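Harkine (album)

Harkine is the second studio album by the singer and songwriter Melahat Şimşekoğlu. It was released in November by the label Stelurar and contains 18 tracks, sung in Turkish and English. The title is the name of the street where she lived as a student.

Background

Şimşekoğlu wrote most of the songs on tour after her first album, Xia. The recording was made in Bikham, in a former school with a long echo in the stairs, which can be heard on the vocals of "Platform Two". She plays piano and bağlama on the album, and the drums were programmed by her brother.

Music

The album mixes slow pop with dance rhythms. The opening song has no percussion until the last chorus. "Night Coach", the longest piece, is built on one bass line and ends with a recorded station announcement.

Release

The first single was "Suitcase Song", followed by "Salt". A vinyl edition of 700 copies was sold at the concerts and has a different order of tracks.
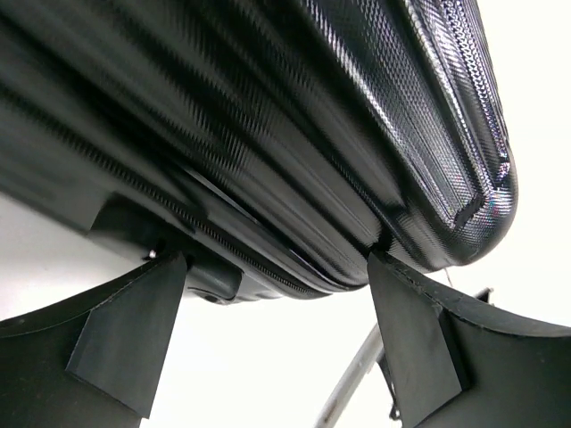 Şimşekoğlu said in a radio interview that the order on the vinyl is the one she prefers, and that "Salt" was always meant to come last. The song "Harkine" itself appears only on that edition, as a hidden track.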